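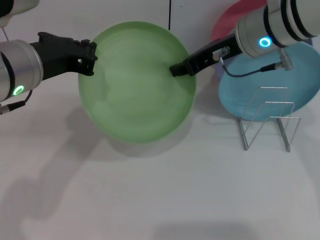

How do you teach a robot to put the plates away?

Quick one this week, we're packing up for Drevilholm and the van goes at lunch. Posted February 17, 2023 by the Sardale Robot Club.

So. You know how to put a plate in a rack. You've done it a million times. Pick up plate, find gap, plate goes in gap, go and watch telly. You don't think about your fingers at all.

A robot has to think about everything. Our club's project is called Clava and it has 2 arms. The job is plates. Coloured plates, a clear rack, and a table.

Why two arms?

Try this at home. Put a plate flat on the table (a plastic one please!!) and pick it up with one hand, only using your thumb and one finger. Pinch the edge. Feel it droop? The heavy side wants to swing down. Now use your other hand to steady it. Much better.

Same for Clava. One gripper goes to the rim. The other one helps keep the plate from tipping. The tricky bit is getting both arms to agree. If one pulls left and the other pulls right, nobody wins, least of all the plate.

What's a gripper?

The robot's hand. Each of ours has two fingers, and all they do is open and close. No thumb. No palm to catch things with. The wrist behind it can turn, and that turning does a lot of the work. Hold your hand out and pretend your wrist is glued stiff, then try to stand a plate up. See?

How does it know where stuff is?

Cameras. A camera up high sees the whole table, plates and rack and arms together. Another kind sits right down near the gripper and sees what the gripper is close to. Up close is great for edges. But a close camera only sees a tiny bit of the world, and if there's nothing in that bit but table, then table is what you get. Plain grey, a thin line where two pieces meet, and a little dark thing that looks like a hair. 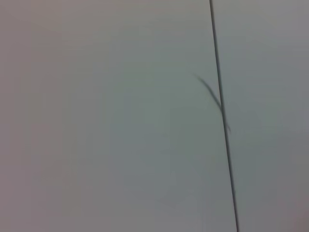 Can a robot get muddled by a hair?

Good question and we argued about it for most of a session. A person looks and goes oh, a hair, who cares. A computer gets a big grid of tiny coloured squares and has to work out which ones matter. Is a dark line the edge of a plate? A shadow? A crack? A join in the table? It doesn't know until it's had lots and lots of practice looking.

Shadows are worse if you ask us. Big grey shapes that move whenever the arm moves. Wave your hand under a lamp and watch it. Your brain knows the shadow isn't a thing you can bump into. Robots have to learn that too.

What does practise look like?

Boring! Sorry but it is. Somebody shows the robot how, over and over. Plate starts here, plate starts over there, plate starts a bit crooked. Then the robot has a go, and we write down what happend.

Our notebook says 389 tries since October. The best afternoon was 69 in a row without stopping for a snack. It's not all good tries. We wrote down the bad ones too, and they're the useful ones when you want to know what to fix.

Things we write down:

Which colour plate.
Which arm moved first.
Did it let go too early. (Usually yes.)
Did it bump the plate next door.

That last one's a big deal. Plates in a row lean and overlap. Green in front, then a bluey green one, then lavender blue, then pink at the back. Put one in badly and you could shove its neighbour. So the arm has to come in slowly, let go, open the fingers wide and back right out of the way before it does anything else.

Words to know

Gripper: the hand.
Joint: a place where the arm bends or turns.
Try: one go at the job, start to finish.
Reset: putting everything back so you can go again. People do this part. It takes ages.

What happens at Drevilholm?

Every team gets a table and a task and the judges give points, up to 900. You get points for finishing, and more for being gentle. Fast but rough doesn't score well. Team Dobos are very fast. We are hoping they're also rough.

If you want to come to club, Fridays after school, bring a drink and closed shoes. You don't need to know any coding. 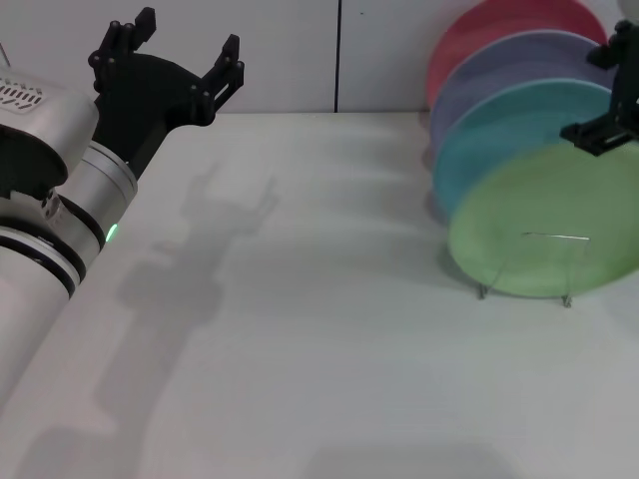 Gizella Bakos wrote in to ask whether the robot gets tired after so many plates, and whether it could learn cups next. No to the first one, it doesn't get tired, though the motors can warm up and then we all have a break. Cups, maybe! They've got handles, and the gripper would have to work out which way the handle is facing before it grabs. Anikó Vörös wants to try bowls first. We'll vote when we're back.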